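Two Arms, One Case: What Went Wrong With Our Capstone and What We Did About It

Final project report, December 2018
Project name: Gerkari
Team: Leokadia Lis and me, Osvaldo Sorrentino

1. Where we started

Our project was meant to be about getting two arms to work together on a lift. We called it Gerkari, for no better reason than Leokadia liked the sound of it, and the plan in our proposal was pretty simple. A case sits on a table, one arm takes each end, both go up together, both come down together, and nothing gets dropped. We figured the lifting part would be the hard bit and everything leading up to it would be a week's work.

Well, no. Most of this report is about the leading up part, because that's where we had our fault, and chasing the fault ate most of the semester. Our supervisor agreed in October that we could change the focus, so if you're comparing this to the proposal, that's why they don't match.

2. The setup, briefly

The two arms are mounted so they both reach in over the same white table. Each has a parallel gripper. Leokadia wrote the planner, which we named Jarkik, and I wrote the bit that tells both arms when to go, which is called Ma (it's the thing that nags the other two, and the name stuck). Every run gets written to a log with joint positions, motor currents and a timestamp from each arm. We ended up with 729 logged runs, which sounds like a lot until you find out how many of them are junk.

For the load we used a black hard-shell carrying case. It's a good shape for this because it's wide enough that both arms have to commit, but it's also ribbed all over, and the ribs come back to haunt us in section 4.

3. The fault

The first time it happened we both just stared at it. The left arm came in on the case, touched the side, and kept going. It didn't go fast — we were running at the slow speed — but it pushed the whole case across the table toward the right arm, which was still on its way in and had no clue the case had moved. The right gripper came down on the corner of the lid and the arm tripped its own current limit. Big clunk. I hit the stop button after it was already over, so I can't claim any credit for that.

We reset, tried again, and it was fine. Tried again, fine. Then on the next one, same thing. That is the worst kind of fault to have, and I'd take one that breaks every time over one that breaks when it feels like it.

Going back through the logs, I found 33 runs where the left arm had carried on past contact. We'd only noticed a handful of them while standing there. In the rest the case had only been nudged a little and the right arm had managed to close on it anyway, so we'd ticked them off as good. That was a bit embarrassing to write down.
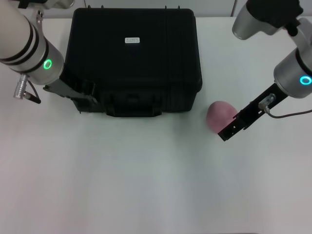

Figure 1. Both grippers in close at the table, left gripper at the side of the case and right gripper beside the pink ball.

4. Wrong guesses

My first guess was the ribs. I thought the gripper tip was landing in a groove on some runs and on a ridge on others, so contact was showing up late. I was so sure of this that I spent a week taping a flat piece of card over each side of the case. The fault still happened with the card on. It happened a bit less, which was enough to keep me believing in it for another few days, and I now think that was plain luck.

Leokadia's guess was the table. A smooth top means the case slides easily, so a push that should have read as a firm contact only read as a gentle one. She was partly right. We put a rubber mat down and the case stopped travelling, but then the left arm tripped its current limit instead, so all we'd done was change who got hurt.

We also blamed the cable on the right gripper for two days. It was fine.

5. What it was

The clocks. Each arm stamps its own messages, and Ma was comparing the two stamps to decide whether a contact message was fresh or stale. The left arm's clock drifted behind the longer it had been switched on. Once the gap got past 327 milliseconds, Ma looked at a perfectly good "I've touched something" message, decided it was old news, and threw it out. The left arm never got told to hold, so it kept pushing.

This is my code, so this is my mistake. The stale check was there to protect us from old messages after a restart, and I never tested it on a session longer than twenty minutes. It also explains why it always seemed fine after a reset — resetting put the clocks back together.

6. The fix, and the safety part

The fix to Ma is small. It now stamps messages itself when they arrive and ignores the arms' own clocks. Contact messages never get thrown out, no matter how old they look, and if the clocks disagree by too much the run won't start at all.

The bigger change was that each arm now stops by itself on contact without waiting for Ma to say so. We should have had it that way from day one. Dadton, the shop that services the arms for the department, quoted us $1,760 for a replacement gripper if we'd bent one, and that certainly helped us focus.

We also moved the stop button to the front of the bench, and we don't reach over the table while the arms are powered any more. We used to do that to straighten the case between runs. Knowing what the left arm was capable of ignoring, I don't love thinking about it.

7. Still to do

We left the arms on for a whole afternoon with the new version and didn't get the fault once, but that's one afternoon. The full lift only got tried a few times right at the end and I wouldn't call it reliable. The left side comes up slightly ahead of the right and the case tips. Leokadia thinks that's in Jarkik and for once I'm happy to agree with her. Her notes on it are in Appendix B, and the log reader I wrote is in Appendix C with the instructions, such as they are.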